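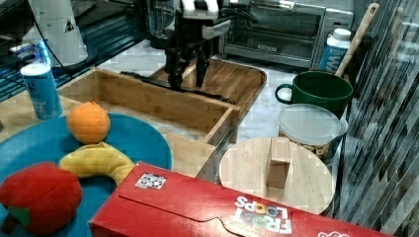

Open drawer on the counter, toaster oven behind.

Unit 4: Supporting workers on the field
Notes for the October intake. Tutor: Salma Fahmy

Reading before the session: the Robles chapter on sending churches, and the first part of the Paduditz case.

1. Who sends?
In most of the traditions we cover, a missionary is sent by a local church and looked after by an agency. The two jobs are easily confused. The church commissions, prays and gives. The agency handles visas, insurance, pay and the transfer of money abroad. Driss Ramadan's term for this is "shared sending". You may use it in essays, but define it the first time.

2. How support is raised
Three patterns come up again and again.
Personal support: the worker finds their own donors and is paid from what comes in.
Pooled support: all gifts go into one fund and workers draw an agreed allowance.
Self-support: the worker has paid employment in the host country, sometimes called tentmaking after Acts 18:3.
Many agencies mix these. Note that a gift marked for one worker under a pooled system may still be shared out, and donors should be told so in writing.

3. Case: the Paduditz family placement
Amr Mansour and his wife went out with 19 regular donors, most of them from one congregation. Their monthly target was 672 pounds above housing, and pledges came to about 400. The agency let them go on condition that the gap was closed within the first year. It was closed, mainly by one large giver, who then stopped. Read the correspondence in the pack and consider:
- whether the agency should have set a date at all
- what the home church knew, and when
- how far one donor should be relied on

4. Newsletters
Keep them short. Clem Cartwright, who edited the Garkeo circular for many years, asked for no more than 2 sides, with prayer requests at the top. In countries where mission work is restricted, leave out surnames, street names and the names of local believers. Check with the people concerned before writing about them, even when they are not named.

5. Home leave
Home leave is often treated as a holiday. In practice it is filled with visits to churches, medical checks and family matters - Hsin-yi Lu's article gives a typical timetable. Plan rest first and book the speaking afterwards. Children need particular thought, as "home" may be a place they hardly know.

For next time
Read Philippians 4:10-20 and the Plollum report, section on member care. Write one page on what Paul says about receiving gifts, and bring a copy to the seminar.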